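Workroom Notes: Sorting and Folding Before Storage

The textile room at Narosby moved to the revised intake procedure on Tuesday, June 12, 2018. Members who bring in clothing for the exchange, or who help at the tables, should read the following before their next shift. The written procedure kept in the Lakatos binder has been replaced, and the old pages can be recycled.

Intake is now done in single batches. One batch is emptied onto the work surface, checked, folded and shelved before the next is opened. Under the former method several batches were open at once, and garments were shelved under the wrong size. Melati Oei tracked the errors through the winter and found 22 misfiled pieces in December alone. Most were knit tops that had been folded with the neck label turned inward.

The surface should be flat, hard and large enough to spread an adult garment at full width. Sweep it between batches. Lint and small scraps transfer readily to knits and are slow to remove by hand. 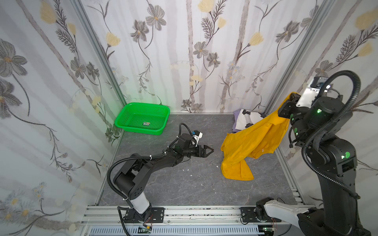
Separation comes before folding. A garment taken from a heap should be gripped at one point near its top and raised vertically until the fabric falls under its own weight. Sleeves and hems that have caught on other pieces usually release at this stage. A lift like the one on the yellow garment leaves a long bunched drape with the lower part still heaped on the floor, so a second grip is needed before the piece can be opened out. Find a shoulder seam or a corner of the hem, take hold there, and move the two grips apart until the top edge is straight. Lower the bottom edge first. Do not shake the piece over the work surface.

Keep the unsorted pile at the back and the working area in front of it clear. Plain colors and printed pieces may share a pile at this stage. They are divided at shelving, when printed garments are folded with the graphic facing out so that it can be identified without unfolding.

The fold itself is unchanged. Lay the garment face down, bring each side to the center line, turn the sleeves back along the body, and fold from the hem in thirds. The finished width for adult tops is 14 inches, which suits the Multis shelf units with clearance for a hand on either side. Children's tops are folded to 5 inches and stored upright in the Kirine drawers.

Mesh baskets are preferred to solid bins for holding pieces between stages. Air passes through the sides, and the contents can be checked at a glance. Each basket carries one label, placed inside, giving the batch number and the date of intake. Leave the label in the basket until the last piece has been shelved.

Stack height is limited to 19 inches on all open shelves. Taller stacks lean, and the lower folds take a permanent crease. Corrections to the procedure go to Melati Oei in writing, with the batch number.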